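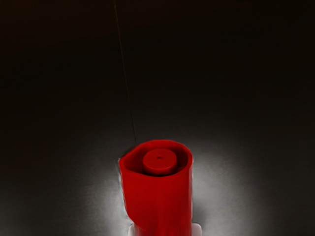 Can a home arm work a spray bottle yet?
Posted by Dayana Robles

I have a Viston arm on a counter mount. In simulation it finds the red cap and its pinhole from overhead. Can it press the cap on a real can?

Botond Medve
Pressing is easy. Aiming is the problem. Ours ran 1000 simulated presses, then missed 2 of 3 on the bench. Add a wrist force sensor.

Ngan-ling Tai
No idea about Viston. I just wipe by hand.

Contact | Copyright Furkmont Help | Back to top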